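Feb 15, 2023
Cell 2, memory module insertion, Candstead job

Protective stop again in the morning, during the insert step. I write down everything in the order I did it, so that Shanti or whoever takes the cell next does not repeat the same tests.

What happened: the arm had finished the approach over the open case and started the slow move down. After a short time the controller reported a force limit and the arm stopped. I was at the desk and did not have my hand near the table. No person was in reach and the emergency button was not needed. The module was still in the fingers, tilted a little to one side. I released it by hand with the arm in free drive mode and put it in the box for suspicious parts. Please do not put this one back in a good machine.

First idea was the force limit itself. It is set to 50 N, same as in November when we accepted the cell, and I checked that the value in the running program is the same as in the saved one. It is. I did not raise it and I ask that we do not raise it. The limit did its work, the problem is before it.

Second idea was the payload setting. Tessier changed the finger pads last month and the new pads are heavier, so maybe the arm thinks it feels a force which is only its own tool. I weighed the tool again, entered the correct mass, and repeated the empty descent without module. No stop. But with the old value also no stop. So the payload was wrong and now it is right, but it is not the reason.

Third idea was the vision. The Votex script finds the board and gives the offset for the insert. I looked in the log for the last good cycle and for the bad one. The cycle counter for the bad one is 2,414. In the good cycle the offset in Y is small. In the bad one it is nearly 2 mm, and the script still gave a quality score above the threshold. With 2 mm error the module comes down on the latch and not in the slot, and this explains the force very well.

Why the offset was wrong took me the rest of the morning. The exposure was saved as 400 in the recipe, but after the restart yesterday the Votex software went back to automatic exposure. With automatic, the shiny metal inside the case takes over the picture and the edge of the board is found in a wrong place. I put it back to fixed and restarted two times to see if the value stays. The first time it stayed, the second time it did not. So it is a fault in the loading of the recipe and it can come back.

In the afternoon I went through the positions slowly, at reduced speed and with the enable switch in my hand. Case on its side on the slotted table as usual, fixture plate to the left of it.
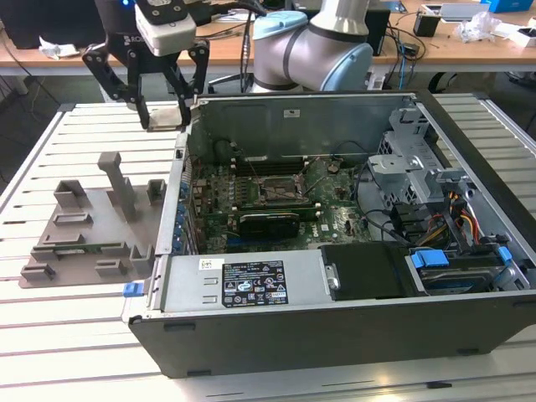
I also checked the fixture, because a fixture that moved would give me a similar error and I did not want to blame the camera too early. The plate did not move against my pencil marks. One of the clips for the module is worn on the inside and I can turn the module a little with one finger. It is not enough for 2 mm, but Veludus should print a new plate and we keep this one for tests only.

What I changed today:
Payload mass corrected in the installation file.
Exposure is now written by our own program at the start of every cycle, and then read back. If the value is different, the program stops before the approach and shows a message.
Largest allowed offset from vision set to 1 mm. Above this the arm goes to the home position and waits for a person.

Tested after the changes with automatic exposure switched on by purpose. The program stopped with the message before the arm left home, as I wanted. Then with fixed exposure, inserts in the scrap board only, no stops so far.

Still open:
The quality score. I don't understand how a wrong edge can get a good score. Shanti Bhatia has the contact at Votex, I will ask her to send both logs – the good cycle and the bad one.
The scrap board has marks on one latch. I can't say if they are from today or older.
Cell stays in reduced speed until the new plate is here. The paper on the door says this also, please leave it there.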